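Watch-night tips: getting the house ready for a reality show finale

We host for the endurance show every season. Started with two people and a bag of chips, now it's the whole street in Udeldale. Quick notes so I stop answering the same emails. Skip what you don't need.

Seating first

Floor people in front, couch people behind, tall people on kitchen chairs at the back wall. Old bath mats under the chair legs if you have hardwood. Somebody always jumps up at the elimination and shoves the chair back. Our floor in the Tolatby apartment never recovered from season one.

Move the coffee table out. All the way out, into the hall. Use a tray on an ottoman, lower and nobody barks a shin when the lights are off.

Sound

Challenge episodes are loud, confessionals are whispered. Look for "night mode" or "dialogue boost" in the TV audio menu and turn it on before people get there. Captions on too. Half the contestants mumble when they're tired and you'll want to know what was said about who.

Soundbar buzzing? Check that its sitting flat. A folded dishcloth underneath fixed ours.

Food that can wait

Recap eats the first few minutes, so hot food comes out during the recap, not before. Sliders on a sheet pan, foil over, oven at lowest setting. Dip in the small slow cooker on warm. Popcorn in paper bags, one each, fold the top down. No bowls to wash, no fighting.

Salt the popcorn while hot. Fine salt, not the coarse stuff, it just drops to the bottom.

Drinks on the washing machine with a towel down. Keeps people out of the kitchen, and the towel goes straight in the wash after.
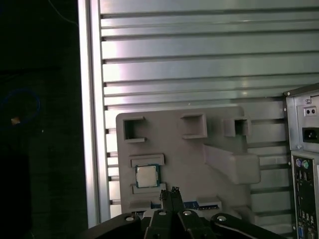
Prediction board

Cheap whiteboard, or the inside of a cabinet door with a dry erase sheet stuck on. Contestants down the side, guests across the top. Everyone starts with 100 points and bets before the first ad break. No changes after, no matter how much they whine. We carry points over week to week and the top score last season was 632, from a guy who picks by haircut.

Marker ghosts left on the board: go over them with fresh marker, wipe while its still wet. Rubbing alcohol for the really old ones.

Spoilers

Phones in a basket by the door. If you're recording to start late, start 60 minutes behind and you can skip every ad and still finish close to the live crowd. Check the recording is set to run over. Finales always run over and ours cut out right before teh name. Once was enough.

Cleanup

Lint roller for crumbs on the couch, faster than dragging the vacuum out at 11. Red sauce on fabric, blot with cold water and a drop of dish soap, don't scrub. Candle smell or fried food smell, small dish of white vinegar on the counter overnight.

Trash bag hung on the back doorknob BEFORE the show. People will use it if they see it.

Reunion special is Wednesday, same setup, less food. More on the dip when I get time.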